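Why does cardboard hold its shape?

Cardboard is made from paper, and paper bends easily. A cardboard box does not. The difference is in how the paper is arranged.

Most box cardboard has 3 layers. The two outer layers are flat sheets called liners. Between them is a wavy sheet called the fluting. Each wave forms a small arch. An arch passes a load down its two sides, so the sheet is hard to crush. The gaps between the waves hold air, which keeps the board light.

To make the fluting, a machine softens paper with steam and presses it between two rollers with ridges, like gear teeth. Glue made from starch is put on the tips of the waves, and the liners are pressed on.

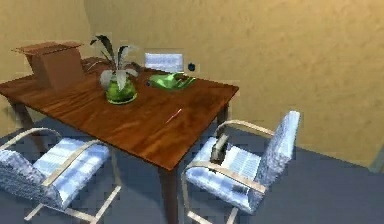 An open cardboard box on a table. The flaps at the top fold along straight lines called creases.

A box is strongest when the waves run from top to bottom. They then act like a row of small columns. Water weakens cardboard, as it loosens the fibres in the paper.

Try it: fold a sheet of paper into narrow pleats, like a fan. Lay it across two cups, then put a coin on top. Do the same with a flat sheet. Which one sags more?

Words to know
Fibre: a very thin thread from a plant.
Load: a weight that something has to carry.

Text: Ngọc Đào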